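Backing up the workshop computer without losing your mind (or your drawings)

I have kept a computer in the workshop since we moved to Mumden, and for most of that time I treated its files the way I treat offcuts. Everything went in one big pile and I told myself I'd sort it out one day. Then in May the old drive started clicking, and I spent a very long evening copying things off it with a torch between my teeth. So these are my tips for squashing, storing and finding your files again, written down mostly so I'll follow them myself.

Start by throwing things away. I know, I know, but I had 351 photos of the same lathe from when I was trying to sell it, and it went to Igor Ostrowski in the end, who never even asked for a picture. Sort the folder by size and look at the top of the list first. Mine was nearly all videos of the dust extractor making a funny noise.

Don't bother zipping your photos to save room. JPEGs are squeezed already and you'll get next to nothing back for your trouble. The same goes for MP3s and most videos. What does shrink beautifully is the dull stuff: text files, cutting lists, plain bitmap scans, and the exports from my drawing program, which go down to a fraction of their size (I did the shed plans twice because I thought I'd lost half of them!).

I do still zip photos now and then, just to have one file to carry about instead of a whole folder. If you do that, look for the setting called "store" or "no compression". It's far quicker, and you aren't making an elderly machine chew away at something it can't make any smaller.

For everything else I use 7-Zip, on the setting one below the top. The very top one made my poor computer grind so hard I couldn't play the radio through it, and the saving was tiny. Leave it running while you have your tea.

Put the date in the file name, year first, then the month, then the day, and they'll line themselves up in order without any help from you. I used to call things "backup new" and "backup new REAL". Danuta Pawłowska saw that over my shoulder once and I have never lived it down.

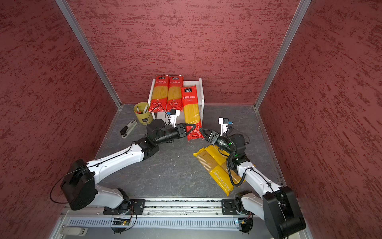 Make several middling archives and resist the urge to do one whopper. If a big one gets damaged you can lose the lot, whereas a spoilt archive of receipts is only receipts. I have one for drawings, one for accounts, one for letters and one for the household bits, which is mainly recipes and the boiler manual.

Test the thing once you've made it. There's a Test button in 7-Zip and it takes a minute or so on a small archive. Then open it up and pull out a file, any file, and see that it really opens. I skipped this for years. Gøran Hellström lent me a disc of old router templates he'd archived ages ago, and it asked for a password he'd long since forgotten, so there they sit.

Which brings me to passwords. If you must have one, write it on paper and put the paper in the house, well away from the computer. Mine's inside the cover of a cookery book and I shan't say which.

Keep 2 copies at the very least, in different buildings if you can manage it. One of mine lives on an external drive in the airing cupboard and the other goes to Iwona Szulc, who keeps hers with me in exchange. We swap them over when we meet for lunch. Sawdust gets into everything, so if a drive has to stay in the workshop, put it in a lidded sandwich box when it's unplugged. Never while it's running, mind, they get warm!

Old CDs want checking. I had a stack that had sat on the windowsill in the sun and 3 of them wouldn't read at all. Copy anything you care about on to something newer and keep the discs somewhere dark. Felt pen on the label side only, and a soft one. Biro presses right through.

If a download stops halfway and the zip won't open, just fetch it again. Repair programs can sometimes rescue the first few files, but I've wasted whole afternoons on that and ended up downloading it anyway.

One more from Armindo Carrilho, who posted it under my last page: check how much room is free before you unpack anything. You need space for the archive and for everything that comes out of it, both at once. I filled my drive to the brim doing exactly this with the shed plans and had to delete the lathe photos after all.

Last updated 30 May 2011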